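Home Textiles and Garment Care
Unit 6 handout: Folding padded and quilted garments
Revised 10/10/2019

Read this before the practical. Bring one padded jacket of your own, any size. Vests are fine if you have no jacket.

1. What counts as padded

For this unit a padded garment is any garment with an outer shell, a lining, and a layer of fill held between them by stitching. The fill may be down, feather, polyester, or a blend. The stitching lines are called quilting lines, and the space between two of them is a channel.

Channels matter for folding. A jacket bends easily along a quilting line and poorly across the middle of a full channel. If you force a fold across a channel, the fill shifts to either side and the bundle opens up again when you let go.

2. Work surface

A table is best for flat shirts and trousers. For padded garments we use a bed or a padded bench. Nylon shells slide on a hard laminate top, and the sleeves tend to drop off the edge and pull the body with them. A fleece or brushed cotton cover grips the shell enough to keep it still.

Clear a space twice the width of the jacket. Pillows go to the head of the bed. Smooth the cover first — a wrinkle underneath will feel like a lump in the jacket and you will waste time trying to press it out.

3. Before folding

Empty the pockets. Close the main zipper all the way and fasten any snaps. Open cuffs are acceptable, but hook-and-loop tabs must be closed or they will catch on the fleece.

Check the care label. In July we tested a Posari jacket that had been folded damp and left in a bin. The fill had clumped in the lower channels and did not recover until the second tumble dry. A padded garment must be fully dry before it is stored.

4. The basic fold

Lay the jacket face down with the collar away from you. Bring the left sleeve straight across the back, then the right sleeve over it. Fold each side in toward the center by a third. You should now have a long strip the width of the collar.

Press the air out from the hem toward the collar with a flat forearm. Go slowly. Shells with a tight weave let air out only through the seams, and pushing hard will strain the stitching.

Fold the hem up to the middle, then once more to the base of the collar. The hood, if there is one, is left for last and is handled in the next section.

5. Hoods and collars

This is where most bundles go wrong. A hood holds more bulk than it seems to, and a lined collar is often stiffer than the body.

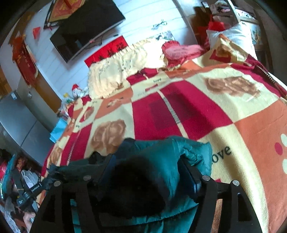 For a detachable hood, take it off and lay it flat inside the body before the first fold. For a fixed hood, fold it down over the upper back before bringing the sleeves across. A third method is to turn the hood inside out around the finished bundle. It works on thin jackets but it stretches the hood opening, so do not use it for long storage.

6. Storage

Skosden bins hold two adult jackets each. Do not put in a third. Breathable bags from Sallo are in the supply closet — sign them out by size. Vacuum bags are for travel only and should not be used for down over a full season.

7. For the practical

Fold your garment three times, shaking it out fully between attempts. Write down which quilting lines you used and measure the height of the bundle after each one. Hand in the sheet at the end of the session.

Reading: course packet, section on fill types and loft.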